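Notes for week 5, folding and putting away. I'm posting these early, because last time I handed them out at the end and half of you had already scribbled your own version on the back of the attendance sheet (which was fine! but I couldn't read them).

# Household Skills, Session 5: Hands, Cloth, and Shelves

We meet in the long room at Embridge, same as always. Bring two towels, one fitted sheet if you own one, and a T-shirt you don't love. If you missed the February session on sorting, read the Session 4 sheet first, since I'm going to use the words "keep pile" and "limbo pile" as if everybody knows them.

## Where we left off

Last session we got through sorting and the first part of the linen closet. We ran out of time on towels, which is my fault. I talked too long about pillowcases. I have strong feelings about pillowcases and I'll try to hold them in.

A quick recap of what I want you to have in your heads:

- Sort before you fold. Folding something you're going to give away is a waste of a nice evening.
- Clear one flat surface before you start. A bed works, a table is better for your back.
- Pick your shelf first, then pick your fold. The shelf tells you how wide the stack can be.

That last one got a lot of questions, so let me go at it again. My own closet shelf is 14 inches deep. A bath towel folded in half, then in half again, sticks out past the front of it and the door won't shut. Folded in thirds lengthwise and then in half, and in half once more, it sits back nicely with a bit of room for my fingers. I did it the wrong way for years and just leaned on the door.

## Towels

Okay, towels. Lay the towel out flat with the long side facing you. Smooth it with your forearm, the whole forearm, from the middle out. Your palms will only push the wrinkles around.

1. Bring the far edge a third of the way toward you.
2. Bring the near edge up over it, so you've got a long strip.
3. Fold the strip in half, short end to short end.
4. Fold it in half again.
5. Turn it so the rounded fold faces out of the shelf.

Step 5 is the one people skip and it makes the biggest difference to how the closet looks. It also means you can pull one towel out without grabbing a loose edge of the one underneath and bringing the whole pile down on your feet. Ask me how I know.

Hand towels get the same fold with one fewer step. Washcloths I fold in half and stop. If you want to roll them, roll them! I've tried it and they unroll on me overnight, but several of you swear by it and I'm happy to be wrong about washcloths.

The old Bawa method (there's a photocopy of it in the back of the green binder) has you fold towels around a piece of stiff card so that every one is the same width. It does work. I used it for one whole winter. Then I lost the card and found I could do it by eye, so treat it as something to learn with and don't feel you have to keep it up.

## The fitted sheet

I promised we'd get to it. Take a breath.

Stand up for this. Hold the sheet inside out with one hand tucked in each of two neighboring corners, along a short side. Bring your hands together and flip the right-hand corner over the left, so one is sitting inside the other like a pair of bowls. Slide your free hand down the edge until you find the next corner, and tuck that one over the first two. Then the last one.

Now you've got four corners on one hand and a big floppy shape hanging off it. Lay it down on your flat surface with the elastic facing up. Fold the elastic edges in toward the middle until you have something close to a rectangle. It won't be perfect. Mine has a lumpy side every single time, and I fold that side to the inside and get on with my day.

From there it's thirds and then halves, like a towel.

If it goes wrong, it'll be at the second corner. Most of us let go with the wrong hand. Go back to the start and don't try to rescue it halfway, because a half-tucked sheet only gets more tangled.

## What your hands are doing

I want to spend more time on this than I did with the previous group, partly because I've got several people with sore thumbs and one with a wrist brace.

There are really two grips in folding. One is the pinch, thumb against the side of the first finger, which you use for picking up an edge or a corner. The other is the flat hand, fingers together and the thumb out of the way, which you use for smoothing and for carrying a stack. Trouble starts when you pinch for a job that wants a flat hand. You'll see people carry a pile of towels by squeezing the edges with their fingertips, and by the third pile they're shaking out their hands and complaining.

So for carrying, slide one hand all the way under the stack, palm up, with the fingers spread a little. The other hand goes flat on top. The bottom hand does the lifting and the top one just keeps things from sliding. If the stack is too tall for that, it's two stacks.

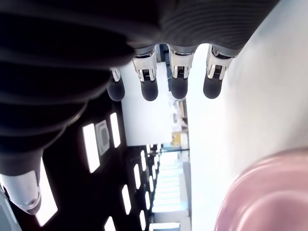 For picking up, let the fingers come down onto the cloth first and bring the thumb in last. If you start with the thumb you tend to shove the cloth away from you, and then you chase it across the table. Try it a few times with the T-shirt, slowly. Then try it with a washcloth lying on top of another washcloth and see if you can lift only the top one. It's harder than it sounds and a good way to warm up.

If your thumbs are sore, use the side of the hand wherever you can. You can press a crease with it, you can push a stack square with it, and you can hold one end of a sheet down with your elbow while you work on the other end. None of this has to look elegant.

## Stacking and the shelf

Heavy things go between your hip and your shoulder. Blankets you only use in winter can go up top, as long as you've got a proper step to stand on (a chair with wheels is not a step, I've said this every session and I'll keep saying it).

Leave a hand's width above each pile. You need that space to get a flat hand in on top. A shelf packed right up to the next one looks great the day you finish it, and then you can't get anything out without wrecking it.

Labels are up to you. I label the shelf edge and leave the piles alone. The Hukthorpe group labels every pile with size and room, and their closet is gorgeous, but they've got far more beds to make than I do.

## Practice before next time

- Fold three towels your usual way and three my way. Put them on your own shelf and leave them a week.
- Do the fitted sheet once a day. Once is plenty.
- Measure the depth of one shelf at home and write it down, with the closet door shut if you can manage it, as a knob or hinge on the inside can steal some of the space.
- Write down one thing that annoys you about your closet. Bring it along and we'll fix as many as we have time for.

Reading, if you like reading: pages 1 to 14 of the Vullonville booklet, in the green binder. The drawings are old-fashioned and the bit about starch can be skipped, but the section on storing wool is the best I've come across. Please put the binder back on the windowsill when you're finished with it.

Next session is on 1st March, same room, same start. We'll do shirts, and socks if we get that far. I have opinions on socks too, so eat something beforehand.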